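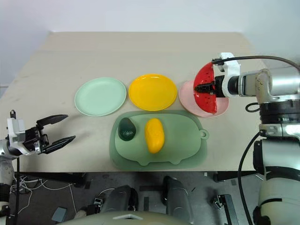

Fruta de juguete, tres platos y la sandía suspendida sobre el rosa.

Llevo desde marzo dándole vueltas a lo mismo, sobre todo cuando me toca recoger la cocina después de cenar (somos 4 en casa y se nota): ¿para cuándo una máquina que lo haga por mí? Repartir fruta en platos parece una tontería, mi hija pequeña lo hacía con 2 años y medio canturreando, pero a un robot le pides que agarre una sandía de plástico, que no la suelte antes de tiempo y que acierte con el plato, y ahí ya hay muchísimo trabajo. Y todavía quedan el aguacate y el mango en la tabla del cerdito, que me parece monísima, por cierto. Mi apuesta, con todo el cariño: en los talleres lo veremos bastante antes que en mi fregadero. De momento, los platos de esta noche me esperan a mí.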